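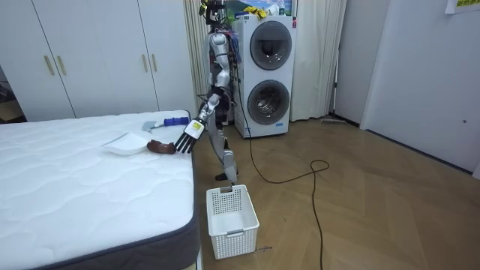 Section 3: Setting up your Olla rebounder

Revised 02/03/2021

You've got the bag open and the tubes are all over the lawn, so let's get this thing standing! The Olla gives you a clean, lively return off the net, great for first touch, volleys and keeper work, and once you've built it a couple of times you'll have it up before the rest of the squad has found their shin pads.

Before you start

Pick a flat patch of grass or turf with at least 3 metres clear behind the net. Balls do go over. Keep away from windows, roads and the neighbour's veggie patch.

Building the frame

1. Lay the two long base tubes on the ground, coloured caps facing the way you'll be kicking from.

2. Slot the crossbar into the corner pieces until both buttons pop out. You'll hear a good solid click on each side.

3. Stand the frame up and swing the rear struts back. Leave the strut collars loose for now.

Note: If a button won't pop, twist the tube a quarter turn each way. Don't hit it with a mallet.

Fitting the net

4. Find the Roltel tag on the net. It goes at the top left as you face the frame.

5. Hook the four corners first, then work along the top, along the bottom, and finally up the sides. There are 18 elastic hooks altogether, and the last few take a bit of muscle. Get a teammate to lean on the frame while you stretch them.

6. Press the middle of the net with your palm. It should spring straight back. If it sags, move the side hooks in to the tighter holes.

Caution: Keep faces well back while you stretch the elastics. Kids under 12 shouldn't fit the net on their own.

Setting the angle

7. Choose a strut setting and tighten the collars by hand.

Setting A (upright): hard, low returns for passing and first touch.
Setting B (tilted back): looping returns for chest control, headers and volleys. This is the fun one.

8. Push the ground pegs through the base loops at a slant, pointed away from the net. On synthetic turf, use the Ruiz-Ortega sandbags (sold separately), one on each side.

Caution: Never use the rebounder without pegs or sandbags, and never let anyone climb or hang on it.
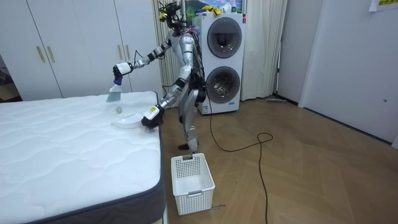 Looking after the net is easy, and it makes a real difference to how true the ball comes back. Let any mud dry, then loosen it from the mesh with light strokes, working from the top down. A small hand brush is all you need, something like the one with the dark blue handle in the photo, and it helps to angle the head downward in the same way. Turf crumb likes to collect in the bottom pocket, so give that a good flick out as well. Skip the pressure washer, which can fray the elastics.

Checking as you go

After your first 2 sessions, go over every collar and peg again. New elastics relax a little, so expect to shift a hook or two. Replace the elastics after more than 400 hours of play, or sooner if the coating splits. Spare sets are listed under Rusel in the parts table at the back.

Next up is Section 4, with the warm-up drills. Grab a ball!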